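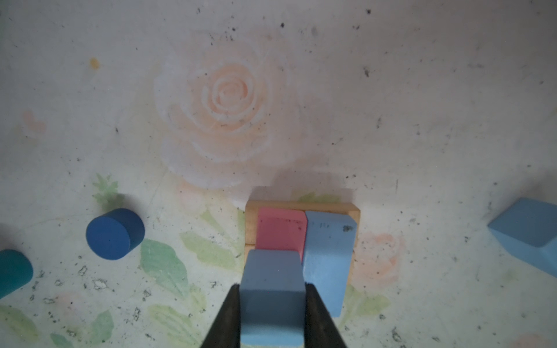 3.2 How people put things away

I went into this part of the study expecting to write about storage furniture, and I ended up writing mostly about habits. We asked 33 households to keep a diary for two weeks, noting every time somebody tidied a shared room and where the small stuff went. That gave us 1040 entries, and I read every one of them (some twice, on a slow train home). Hiu-tung Yau coded them separately, and we argued over the leftovers in October until we had a scheme we could both live with.

The big split is between sorting and clearing. Sorting means an item goes back to a place meant for its kind. Clearing means it goes wherever there's room – a drawer, a bowl, the nearest tray. I'd guessed sorting would win easily, and it did, with 700 entries, but the times of day surprised me. Clearing piles up just before dinner, when the table is needed. Sorting happens later, often by one person working alone, and the diaries from those hours are much calmer to read!

Toys and building blocks are a good case (Figure 2). Parents told us they had a proper system for them, and then the diaries showed the same box used for blocks, pens and the odd sock. One father wrote "good enough" next to eleven entries in a row. Liu's earlier pilot in Pranden found much the same thing with kitchen tools, though her households were smaller and nearly all renting.

Figure 2. Pink and light blue blocks at a shallow wooden tray.

I should say something about labels too. Families who labeled their containers did sort more, but they were also the families who enjoyed keeping the diary, so I wouldn't lean on that result very hard. Section 3.3 goes back to the same entries and looks at who did the work.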